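Praneck lunch counter switches to tray meals

March 4, 2024

The lunch counter at the Praneck community hall has dropped its hot menu and will serve wrapped sandwiches on trays through the end of April while the kitchen behind it is refitted.

Branwen Craddock, who manages the hall, said the old range was taken out last week and the gas line capped. The new one is on order. Until it is in and inspected, no cooking can be done on the premises.

Sandwiches are made each morning at Bovari, the bakery on the next block, and carried over before the counter opens. Each one is wrapped and handed out on a tray with a pack of tissues. Soup is off the menu. Coffee and tea are still available from the machine in the lobby.

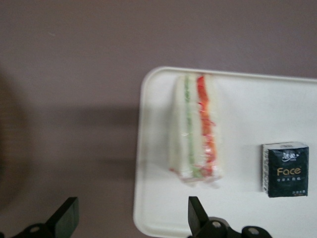 A wrapped sandwich and a small pack of tissues on one of the white plastic trays.

The counter served 1314 lunches in its last full month with the range. Craddock expects fewer during the work but said the first days had been steady.

"People ask what's in them and then they take one," she said. "We had a few complaints about the soup."

Fillings change daily and are posted by the door. Anyone who needs a meal without dairy or gluten should call the hall the day before. Bovari makes those separately and labels them by name.

Trays should be returned to the rack next to the counter. The hall owns 300 of them, and Huw Rees, who runs the dish room, asked that they not be taken out to the parking lot. Film and used tissues go in the trash, not on the rack.

Seating is down to 44 places for now. The tables nearest the kitchen have been moved out so the contractor, Tekness, can bring equipment through. The side room is open for overflow except when the choir has it.

Prices have not changed. Meal cards bought before the switch are still good, and unused hot lunch vouchers can be traded in at the front desk.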